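Section 4. Sorting and Setting Out the Containers

Before you begin

This section covers the containers supplied with the Rimeo storage set: the dark gray trays, the clear containers, the black mesh baskets and the white bin. Complete Section 3 (Unpacking and Checking) before starting. The work described below is carried out on a flat table with enough space to keep the different types apart.

You will need:
A soft, lint-free cloth
Mild dish soap and lukewarm water
The packing list from the carton lid
A pencil

Allow 20 minutes for a full set. A second person is helpful but not required.

4.1 Preparing the table

1. Clear the tabletop and wipe it with a dry cloth.
2. Check that the surface is level. A container that rocks on an uneven surface may be wrongly reported as warped.
3. If the table has an oiled wood top, confirm that the oil has cured fully. Fresh oil will mark the clear containers.

Note: Do not sort the set on carpet. Fibers catch in the mesh and are difficult to remove.

4.2 Setting out the containers

1. Lay the white bin on its side near one corner of the table, with its mouth open to you. Place a folded cloth against it if it tends to roll.
2. Set out the dark gray trays with the open side up. Leave a gap between them wide enough for your hand.
3. Set out the clear containers in the same way. These scratch more easily than the trays and should not be slid across the wood.
4. Place the mesh baskets last, resting on their flat bases. Lift each basket by the edge.
5. Compare the pieces with the packing list and mark off each line in pencil.

Straight rows are not necessary. Pieces may be set at an angle if this gives better access to the edges.

Caution: Do not lift a mesh basket by pinching one side wall when it is loaded. The wall may bend permanently. Empty the basket first, or support the base with your other hand.

4.3 Inspecting each type

Dark gray trays. Run a fingertip along the rim and around the rounded corners. Small molding marks are normal and do not affect use. A split at the corner is a defect.

Clear containers. Hold each container up to the light and tilt it slowly. Glare on the base can hide a fine crack, so look from at least 2 directions before accepting the piece.

Mesh baskets. Look along the sides for broken or sharp strands. Press lightly on the base, which should remain flat.

White bin. Check the interior for packing material – small pieces tend to collect at the closed end.

4.4 Cleaning before first use

1. Wash the trays and clear containers by hand in lukewarm water with a little dish soap.
2. Rinse and leave to drain upside down for 10 minutes.
3. Dry the clear containers with the soft cloth to prevent water spots.
4. Wipe the mesh baskets with a damp cloth. Do not soak them.
5. Wipe out the bin and return it to its side with the mouth open until the inside is dry.

Caution: Do not use scouring pads, bleach or a dishwasher on any part of the set.

4.5 Reporting missing or damaged pieces

Set the affected piece apart and keep the original carton. Write to the Fostik service desk, attention Maite Figueroa, and give the set number printed on the packing list. Replacement pieces are sent individually; it is not necessary to return the complete set. Claims for transport damage should be made before the containers are put into use.

Customers who purchased the set through Stanciu should contact that dealer directly.

Section text revised March 8, 2018. Technical review: Petrică Mihăilă.

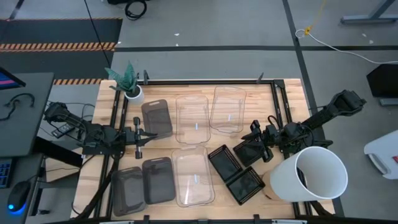
Figure 4-1. Trays, clear containers, mesh baskets and bin on the sorting table.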